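Hand-held grippers: first results on floor-level pickups

The Heddale group has finished its first round of tests on learning from hand-held grippers. The idea is simple. A person does the task with a gripper in each hand, the recordings train a policy, and the policy is then run on a robot arm. Kartini Ong and Silvana Queiroz collected 607 recordings in July, most of them pickups from the floor.
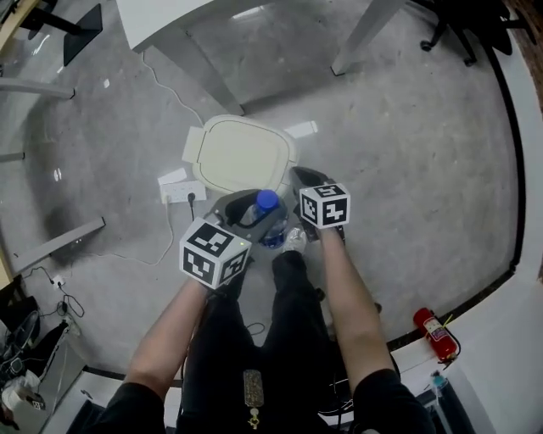 Bottle pickup with the left gripper. The marker cubes are used to track each hand.

A policy trained on 280 of the recordings missed the bottle often, usually by closing too early. Training on the full set fixed most of those misses. Bottles lying flat are still a problem, and 11 recordings were dropped after the tracking was lost partway through.

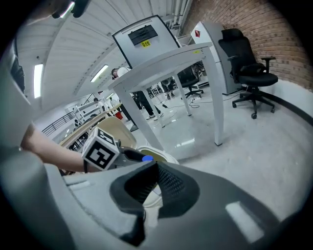 Tracking error was the main thing we wanted to measure in this round. Each hand's position is worked out from its cube, and the estimate gets worse when one gripper blocks the other. The gripper camera sees its own black finger pad and, at moments, the cube on the other gripper as well. Rosângela Coutinho is testing whether those views can be used to correct the estimate when the head camera loses a cube. Early numbers look good for slow motions and poor for fast ones.

The next round will aim for about 2000 recordings and add two-handed tasks.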